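Notebook, Irkdale bench, May – the arm that wouldn't let go (or pick up)

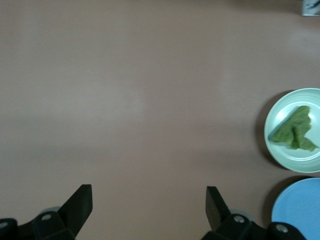
Wrist cam. Leaf on the green plate, blue plate below it, fingers open.

OK, writing this down before lunch while I still remember the order of things, because I've already told it two different ways at the coffee machine.

The job was the plate transfer: leaf off the green plate, onto the blue one, fingers open, arm home. We had 65 runs planned for the morning. The first 19 went through with nothing worse than a torn leaf. On the next one the arm came down, shut the fingers on nothing well to the left of the plate, lifted very proudly, carried its handful of air over to the blue plate and logged a success. A success! I let it go once more to be sure and got the same thing, same spot.

Third try it came in lower and the left fingertip touched the table. No force stop. It dragged for a bit and I hit the red button. Button works, arm froze, brakes held. Small scuff on the tabletop, none on the finger that I can find. Nobody's hands were anywhere near, but I was leaning in to look on the run before, which I shouldn't have been, so that goes in the safety log too (done, 11:40).

What I think happened, in two parts:

The sideways miss is the wrist camera calibration. I re-seated the camera bracket yesterday after the cable snagged and then loaded the Bidport file out of habit, and that one is from the old bracket. Reloaded the right file and the offset dropped from 4 cm to almost nothing. Why the first 19 were fine I can't explain yet. Romana Michalík says the bracket was probably creeping the whole time and only let go later – I put a wrench on it and one bolt did turn, so she may well be right.

The missing force stop is the one that bothers me. The threshold was still at the value we used for the heavy Forex sheets, way too high for anything to do with lettuce. It lives in the cell config and not in the task, so switching tasks doesn't touch it. I've put it back down and pressed on the fingers with the arm at slow speed, and it stops now, every time I tried it.

And the fake success: the grasp check only asks whether the fingers reached the commanded width. A leaf is so thin that full and empty look the same to it. Říha has a branch that compares wrist pictures before and after the lift, and I'd like to try it before anyone trusts our numbers again.

Left to do:
New bolt and thread lock on the camera bracket, then recalibrate.
Move the force threshold into the task file (me).
Go back through the first 19 by eye and re-mark them.
Arm stays at slow speed until 2 of us have watched the stop test.

Cell is off, key is in my drawer. Ask me before you power it up, please!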